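Review: The Verkomix Bystander Skills Kit, Second Edition

We bought the Verkomix kit in June to use with student staff and club officers before the fall term. I coordinate prevention education at Ludville College, and I've now run the full program 6 times with groups of 12 to 24 people. What follows is based on those sessions and on the written feedback people left afterward.

The kit comes in a flat cardboard box. Inside are a facilitator guide, a deck of scenario cards, a set of role cards, two laminated posters and a code for downloading the slides and handouts. It costs $300 for a campus license, and the license lets you print as many handouts as you want. Extra card decks are sold separately. You will want a second one if your groups are bigger than 15, because people work in small groups and the cards have to be shared.

The scenario cards are the best part. Each card describes an ordinary social situation at an early stage, well before anyone would call it an emergency. One card has a guy who keeps refilling a first-year's cup while his friends laugh about it. Another has a lab partner who texts a classmate late at night after she has stopped answering. A third is a group chat where somebody posts a screenshot that wasn't his to post. Students argued about these, which is what I want. In older programs I've used, the scenarios were so extreme that everyone agreed on the answer in ten seconds and there was nothing left to talk about.

The cards also do a decent job of mixing up who is involved. There are same-sex couples, friends, roommates and an older graduate student. Names are mostly neutral. Two of the cards still lean on fraternity parties in a way that didn't fit our campus, where there is no Greek life, and I took those out after the first session.

The role cards are weaker. Participants are asked to play "the friend," "the host" or "the person who noticed," and then improvise. Some people like it. Most froze. By the third session I had people stay in their seats and write down one sentence they would really say out loud, then read it to a partner. That took five minutes and got better results than the fifteen minutes of role play in the guide. The sentences were small and usable: "Hey, we're getting food, come with us." "Did you want to be added to this?" "Your ride's here."

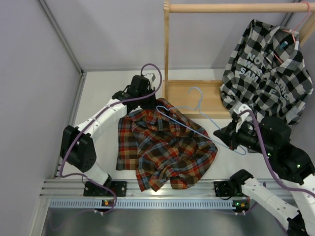 The facilitator guide runs to four units, and each unit is supposed to take 45 minutes. Unit 1 took us 45 minutes. Unit 2, on reading a situation, took over an hour every time. Unit 3 covers what to say to a friend who tells you something has happened, and I would not try to rush it. The guide gives it the same time as the others, with a break in the middle that comes right after the hardest discussion question. Move the break. I put it before the question, and people came back more settled.

Unit 3 also needs local information that the kit can't supply. There is a blank page for your campus and community contacts. Fill it in before you print anything. You will also need to explain who on your campus is required to report and who is confidential, and the guide only gives this a paragraph. Our student staff had more questions about that than about anything else in the program. I ended up writing a one-page handout and checking it with our Title IX office.

Unit 4 asks each group to plan one change to an event or space they control. This was stronger than I expected. The film club decided to have two hosts stay sober and greet people at the door. The residence staff rewrote their Sunday welcome meeting so that consent came up in the same conversation as noise and guests. The worksheet for this unit is good and I now use it outside the program.

The slides are plain and readable. They can be edited, but the fonts shift if you open them in anything other than the software they were made in. The captions on the short videos are accurate. The videos themselves are slow, and one of them has music loud enough to bother people in the back row. I use only the first two.

I compared the kit with Pruvis, which we used for 2 years before this. Pruvis is cheaper and all online, and students can finish it alone in an evening. It's fine for covering policy. It did not get anyone talking, and most of our students told us they clicked through it. If you have no staff time, Pruvis is still the realistic choice.

Customer service was fine. Our first box had a duplicate poster and no poster for Unit 2. I emailed, Arsen Nazarenko wrote back the next morning, and the replacement arrived within the week. He also sent a correction sheet for a wrong page reference in the guide, so ask for that if yours doesn't have it.

Good: scenario cards, Unit 4 worksheet, editable materials, unlimited handouts.

Not so good: role cards, timing in Units 2 and 3, video sound, thin section on reporting.

I'd buy it again for groups led by someone with experience. A first-time facilitator should sit in on a session before running Unit 3 alone. A colleague at Horobets is trying it with athletes this winter, and I'll add a note below when I hear how the cards went over with teams.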